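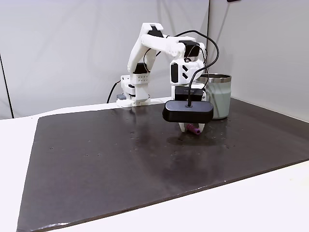 Mar 18, 2024

Fastener pull-out on the Starnthorpe cladding panels, second batch. Moved the test rig to the back bay so the compressor wouldn't shake the load cell, and that took most of the morning. Batch one used the short screws and I don't trust those numbers any more, as two of the pilot holes were drilled oversize. I want the sample backing to be dark for the crack photos — the nearly black board on the white table is the kind of tone I mean, where pale dust would show up without a lamp. Ordered one sheet of something similar, matte if they have it.

Ran 3 panels before lunch. Load went up by hand in steps of 200 N, holding a minute at each. Panel A let go at the screw head, the washer dished and the face skin tore in a half circle. Panel B was the same but slower. Panel C I stopped at 3,000 N because the clamp was creeping, so that one counts as a no-result. Clamp needs new pads before anything else goes in it.

Sealant: the Clulico tube skinned over quickly again. Shop temperature was 70 F when I cut the nozzle. The Ichikawa stuff stayed workable long enough to tool both joints, but it slumps on the vertical. Left both sets on the rack, labeled on the back in pencil. Please don't move them, the tape on the left one is holding the spacer.

Purbridge still want the fixing schedule with wider spacing at the parapet. I would not sign off on that from two good panels. The corner detail hasn't been tested at all, and wind load is worst there. Told them August is possible if the revised brackets come in on time.

To do: clamp pads, zero the load cell again, repeat panel C, find out who has the long 8 mm bit.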